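Search this site Search Clear

Home Ask Why How Things Work Stuff In Your House Grown-ups

Why Does a Cardboard Box Have a Lid That Folds?

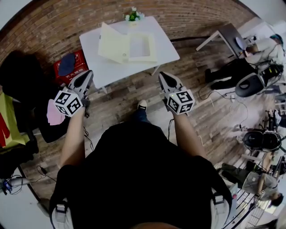
Boxes are not famous. There are songs about trains, and films about toys, and as far as we know there is no song about the thing the toy came in. This is unfair. The box did a lot of work to get here, and then somebody opened it and threw it at the recycling.

So let's be fair to boxes for a few minutes.

What is a paper box made of?

Paper, mostly, which starts off as trees or as old paper that has been mashed into soup and flattened out again. (The soup is not for eating. It is grey and tastes of newspapers.)

Thin paper flops. You can find this out by trying to stand a page of your exercise book on its end. Now fold the page down the middle, open it halfway like a birthday card, and try again. It stands up! You have not added anything to it. You have only put a bend in it, and a bend makes paper stiff in the direction of the fold.

A box is that same trick done lots of times. Every edge is a fold, and every fold is holding up the wall next door.

It was flat once

Before a box is a box, it is a flat shape with flaps sticking out in all directions, like a squashed spider. This shape is called a net. In the box factory at Brevgate they stack the nets 100 to a bundle and send them off on lorries, and the lorry can carry a great many bundles, as flat things don't take up much room. If they sent the boxes already folded, the lorry would mostly be delivering air.

The lines where the box will bend are pressed into the net first. This is called scoring. Without scoring, the card bends wherever it fancies, and card has terrible taste.

You can see a net for yourself. Take an empty cereal box (empty is important, ask anyone who has swept up after the other kind), find where it is glued down one side, and ease it apart. Lay it out on the floor. Then try to put it back together. This is harder than you'd expect, and you may want to pretend you meant to leave it like that.

The lid

There are 2 main ways to put a lid on a box.

The first is a lid that comes right off. Shoe boxes usually have these. They are easy to make and very easy to lose. In most houses there is a cupboard with a box in it that has no lid, and a lid in a different cupboard that fits nothing at all.

The second is a lid that is joined on along one side, so it swings. The join is a hinge. A door has hinges too, but a door's are made of metal and need screws, and a paper box gets by with a fold. A hinge made from a fold is called a living hinge, though it isn't alive and doesn't need feeding.

A living hinge is cheap and clever and has one problem. Each time you open the lid, the tiny threads in the paper, called fibres, get bent back and forth. A few snap. You won't hear them. After enough openings the fold goes soft and furry, and then it tears, generally starting at a corner.

How many openings is enough? We tested one. It was a small lidded box from the Harju stationery shop, and we opened and closed it until the hinge gave up. It managed 119 goes. That took most of an afternoon and we can't say it was exciting, but now we know, and so do you.

Why doesn't the lid just fall open?

Most lids have a flap along the front edge that tucks down inside the box. It's called a tuck flap, by people who were in a hurry to get home. The flap rubs against the inside of the box, and the rubbing (the proper word is friction) holds it shut.

Some boxes add little slits at each end of the flap. The side pieces slip into the slits and lock. If you have ever opened a toothpaste box by ripping the end off it, you have met those slits and lost.

When a lid is all the way open, it can lie back on the table beside the box. Then your hands are free to put things in or take them out. A lid that keeps swinging shut on your fingers has been scored badly, or is brand new and still feeling springy. Bend it back a bit further than it wants to go and it usually calms down.

How do you pack one properly?

1. Heavy things at the bottom. An orange on top of a cake is a flat cake.
2. Fill the gaps with scrunched paper. Things that can move will move, and then they bump.
3. Close the lid. If it bulges, take something out. Sitting on it is not a method.
4. Give it a gentle shake. A rattle means you need to go back to number 2.

The grown-ups who pack parcels at Virport do all of this very fast, and they still go back to number 2 now and then.

Make a box that closes

You will need a sheet of thin card, a ruler, scissors, a glue stick and 10 minutes (or a whole morning, if you are sharing the glue stick).

Draw a square in the middle of the card. Draw another square of the same size on each of its four sides, so you have a cross. Then draw one more square on the end of one arm. That last one is your lid. Add a narrow strip to the far edge of the lid for the tuck flap, and small tabs for the glue on both sides of the two squares that stick out to the left and right of the middle.

Cut round the outside. Press along every line with the ruler and the wrong end of a dry pen. Now fold all of it inwards, glue the tabs, and hold on while the glue thinks about it.

If the lid won't shut, your squares were not quite square. Ours weren't either. The Raltus Junior Makers club has a shelf of wonky boxes in its workshop and keeps pencils in them, and the pencils have not complained.

Words to know

Net: the flat shape that folds up into a box.
Score: to press a line into card so it bends in the right place.
Fibres: the tiny threads that paper is made of.
Friction: the rubbing that stops things sliding.

Next time: Why Does Sticky Tape Always Lose Its End?

Last updated: February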